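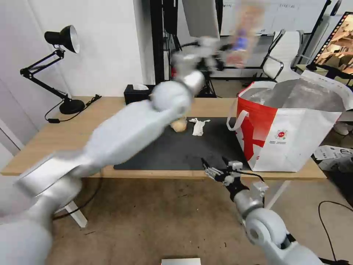 **Two-arm bagging, project report (draft 2)**
Yabsira Wolde, partner Ailbhe Dunne

Goal: get the policy to pack a bag from demos only, no scripted grasps. We call the setup Kaltgate. Desk, black mat, shopping bag on the right side, stuff to pack on the mat. Left arm has the gripper, right arm has the black multi-fingered hand.

**Data**
252 demos, all teleop. Ailbhe did most of the packages, I did bread and tissues. Threw out 4 where the stream dropped. Lamp and tissue box stay on the desk on purpose – we wanted some clutter in view.

**What we tried**
- Baseline, one policy for both arms. Slow, and the arms wait on each other
- Same thing but predicting longer chunks. Faster, a lot jerkier
- Chunks + speed cap near the bag. This is what we kept

**Results**
74 test runs with the last version. Packages are the easy ones. Bread roll is OK if the hand comes in low over the mat, otherwise it rolls. Crumpled tissue is bad, hand closes and theres nothing in it.

Motion blur is a real problem. When the left arm swings up fast the head camera gets mush and the policy guesses where the wrist is. Tried dropping the blurry frames from training, made it worse, dont know why yet.

**To do before Tuesday**
- rerun baseline with the same seeds
- wrist camera on the left arm??
- plot of sucess per object, Ailbhe has the script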